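Thursday, June 13, 2024

Sash windows, workshop bench 2. Temier house, back bedroom pair.

Both lower sashes out by half nine, and what a lovely pair they are! Six coats of gloss on the meeting rails, but the timber underneath is sound nearly all the way along. One soft patch at the left-hand joint of sash B, which took the bradawl in 14 mm before it hit anything firm. Marked it in pencil, will cut back and splice tomorrow.

Weighed the sashes without glass, then with. The old weights are badly off for B – somebody has reglazed it in thicker glass and never changed the lead. No wonder it dropped like a guillotine. Need to make up the difference with a top-up piece on each side.

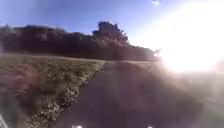

Cord: went with the waxed cotton again, cut at 1000 mm and trimmed after knotting. I left too little on the Vītola job and had to do the whole thing twice, so long and trim from now on, please, everyone.

Putty. Tried the Pisto linseed on sash A and the one we mixed ourselves on B, same knife, same hour. The home mix went on beautifully once I'd warmed it in my hands (really pleased with this batch, less chalk than the October one). Pisto is stickier and drags at the corners. Will press a thumb into both on Monday and write down which has skinned.
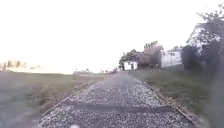
Draught strip next. Routed the groove in the parting bead at 3 mm, and the brush pile sits in it perfectly – the sash runs with one finger and you can't feel any rattle. I could have stood there sliding it up and down all afternoon. Total for the pair so far is 163 minutes of bench time, not counting stripping paint. The heat gun on low with the wide scraper was far quicker than I'd feared, mask on throughout for the old lead paint.

Question for the group: do we prime the pulley stiles or leave them bare? I've been leaving them bare with a rub of candle wax.

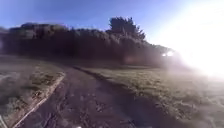 Thongchai Thepsuriya: Bare and waxed, yes, but prime the bottom 90 mm where it meets the sill. On the Oserow windows that was the only bit that had rotted, both sides. And check the pulleys spin before you hang anything, I had to take one out again for a blob of paint on the axle.

Good, will do both. Pulleys are soaking in the stripper tub now, all four. Still to find: brass screws for the pocket covers, the short ones.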